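Workshop Tips: Lining a Two-Arm Cell Without Losing Your Mind
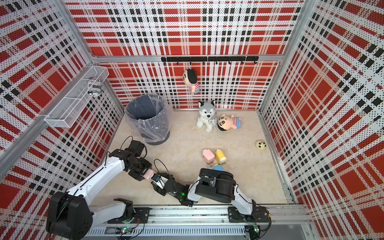 Both arms on the front rail, plaid on three sides, pink cylinder in the left gripper.

Most of what follows I learned in the back half of the shared shop on Galindo, where Crisóforo Salinas and I have been putting together a small two-arm cell for picking up toys and putting them somewhere else. My own children have never managed this, so the bar is low. We call it Hivico, after a word stenciled on the crate the first rail came in.

Walls. Perforated metal is worth the money. You can bolt a rack, a shelf or a bracket anywhere, change your mind after dinner, and bolt it somewhere else. Print or wrap the panels before they go up. We did one wall after assembly, lying on our sides with a heat gun, and I don't recommend it past the age of 38. If you pick a plaid, line up the stripes at the corners first and tighten later. A plaid that misses by a finger's width is all you will ever see again.

Busy pattern or plain? Plain is easier on the eyes. Busy is better practice for the cameras, and it hides fingerprints. Crisóforo chose the plaid. I have made my peace with it.

Hooks. Hang the hook rack from the back wall just under the cross rail, then run each arm slowly through its full reach before you put anything on it. Whatever you hang first should be soft. A stuffed doll in a striped shirt forgives a bad move; a mug lets you know right away.

Shelf. A wire basket on the side wall is good for rolls and other things that like to wander off. Set it far enough back that the elbow can't find it. Ours has been moved 2 times, and I can show you the holes, except that it's a perforated wall and they are all holes.

Trash bin. Use a round one with a clear bag, and fold plenty of bag over the rim. If the bag keeps sliding in, a big rubber band under the lip will hold it. Tape works too — until you have to change the bag.

Toys. Mix the sizes. A plush dog is easy to find and squashes nicely. A small round bun with a panda face is harder, being small, round and keen to travel. Cups and bottles should go in early, standing and tipped over, as the tipped ones teach you more about your grip than a week of upright ones. Skip anything with loose glitter. We had a unicorn in August and I am still finding it in the bearings.

Cables. Leave slack at every joint, then leave a bit more. Our first harness was 22 inches and pulled tight the moment the wrist turned over. Run the power wires along the rail and keep the boards where you can see their lights without kneeling. Green is good. Dark means you kicked the plug.

Two arms, one middle. When both grippers work the same patch of floor, cut the speed in half and keep a hand near the stop button. Ours have shaken hands harder than intended. The Gallider forum has a long thread on handoffs, over 809 replies, most of them from two men who dislike each other. The advice on page one is sound: one arm holds still, the other comes to it.

Cleaning. A marble-look floor shows very little, so wipe it on a schedule instead of waiting until it looks dirty. Vent covers along the front want a soft brush. Do not use the shop air hose unless you enjoy plush fur in your circuit boards.

Next month, if the Zenaritz clamps arrive, how to level a rail on a bench that isn't.

Contact the shop desk | © Galindo Shared Workshop | Back to top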